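Cuff stretch and recovery after washing, continued
January 14, 2023

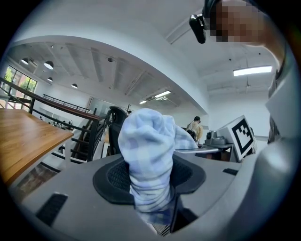
Light blue and white check sock, toe end up.

Picking up from the last entry, where the cuff recovery numbers for the Grullo yarn were drifting and I had blamed the hanger. The hanger is fine. I rechecked the hook against the steel rule with the weight on and off and the zero came back to the same line every time. Something else moves between the unwashed and washed readings.

Conditions: room held all day, humidity strip by the door steady. All pieces laid flat on the screen overnight before measuring. Tumble dryer not used for anything in this set.

Method as before, written out again for whoever takes this over in March. Mark the cuff 10 mm below the top edge with the washable pen. Hang from the upper clamp with the cuff relaxed and read the width. Add the weight and leave it for the full timer. Read again under load. Take the weight off, wait, read a third time. The wait is the part people shorten. If the third reading is taken too early the cuff is still creeping back and the result looks worse than it is, and the error is larger for the washed pieces than for the unwashed ones.

Grullo, plain rib. Unwashed recovery good. After the first wash there is a clear drop, after that very little change from wash to wash. Same pattern as last time, so I now believe it. The first wash takes out whatever finish the mill puts on, and the yarn underneath relaxes into a slightly wider cuff. Calling it loss of elasticity is probably wrong. The width under load hardly changed. Only the relaxed width went up.

Abreu, plain rib. Less drop at the first wash but a slow slide afterward that has not leveled off. I would not pick a winner yet. Plotted against wash number the two lines are heading toward each other and will likely cross before the end of the series.

Zosa, rib with covered elastic. One piece had a broken elastic end showing on the inside about a finger's width from the seam. Pulled it from the set and put it in the reject envelope with a note. The rest behaved. Recovery after washing close to unwashed, small scatter. The covered elastic also makes the cuff harder to mark, the pen skips over the ridges. Try a thread marker next time.

Wash temperature. The machine dial says 52 at the setting I have been using. Put the probe thermometer in the drum during the main wash and it read lower than the dial through most of the cycle, then overshot near the end. For comparing one yarn with another this does not matter much, as they all go in together. For anything we report as a temperature it does matter. Until the machine is calibrated I will write "dial setting" in the table heading and leave the word "temperature" out.

Detergent. Still on the Plunham powder. Florêncio Teixeira asked whether the undissolved grains in the folds could be stiffening the cuffs and hiding part of the relaxation. Reasonable question. Turned the washed pieces inside out under the lamp and found grains in the heel folds, none that I could see in the cuffs. Ran a short side test anyway: same load, powder dissolved in a jug first. Cuff readings within the usual scatter. Grains in the heel went away. I will dissolve the powder from here on, and have marked the wash log at the line where the change happens so the two halves are not pooled by mistake.

Seam side. Reading the width across the seam gives a smaller stretch than reading between seams. Obvious once written down, but the early sheets do not say which was done. I went back through them and the position can be worked out for most from the sketch in the margin. The ones without a sketch are struck through in pencil, not erased.

Pen. Marks survive three washes and are faint after that. Re-mark from the top edge each time, do not trace over the old line - it moves with the fabric and you end up measuring the mark instead of the cuff.

Series length. The plan says 12 washes. With Abreu still sliding, stopping there may leave the question open, but extending it for one yarn only would make the table lopsided. Leave the plan alone for now and decide when the points are in.

Odd reading, Grullo, second hanging: relaxed width came out narrower after load than before it. Repeated it and got the normal order. Probably a catch in the lower clamp jaw, there is a burr on the left side you can feel with a fingernail. Filed it down. Reading kept in the sheet with a query mark against it.

To do:
Thread marker for the Zosa pieces.
Calibrate the dial or find someone who can.
Re-cut the timer card, the wait for the third reading is missing from it.
Ask Florêncio for the mill sheet on the Abreu yarn, mainly the twist figure.
More blotting paper.

Washed pieces from today are on the upper screen, left to right in the same order as the log. Do not fold them.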